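August 5, 2018
Canar Textile Conservation Workshop – bench notebook

Work resumed on the Wibisono indigo cloth, which has been in flat storage since May. The cover tissue was removed and the surface inspected under raking light. Two areas of loss along the lower selvage have not grown. The fold line near the center remains weak and should not be handled without full support.

A thread count was repeated on the undamaged quarter of the panel. The total came to 3,516 warp ends across the full width, by extension from the counted section. The earlier sheet gives a lower figure, and the difference appears to come from the selvage cords, which the first count treated as single ends. The sheet has been corrected in pencil and initialed.

Wash test. Two loose threads from the reverse were placed on blotter with deionized water, then with the Asto detergent at working strength. Slight blue transfer with water alone, clear transfer with the detergent. Wet cleaning is therefore not recommended at this stage. Surface cleaning by low suction through a screen will continue, reverse side first.

Support fabric. The Drorkari cotton arrived in two weights. The lighter weight drapes well but shows through at the larger loss. The heavier one was cut, scoured and left to dry on the rack overnight – dyeing can begin once it has been pressed. Shade card 191 is the nearest match in daylight, though it reads too green under the gallery lamps. A second dye bath with less yellow is to be prepared. 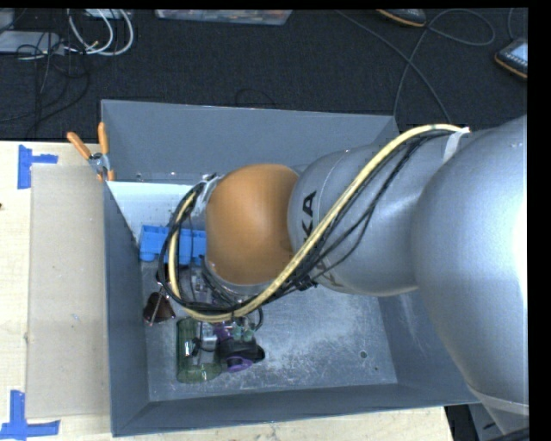
Stitching will follow the existing plan: laid couching in hair silk, rows roughly 5 mm apart, no stitching through the fold line. Colleagues using the large table are asked to leave the padded board in place and to keep the blinds down on the south side.

Outstanding: order hair silk in dark blue, replace the torn suction screen, and enter the revised thread count in the condition report before the loan file is returned to the registrar.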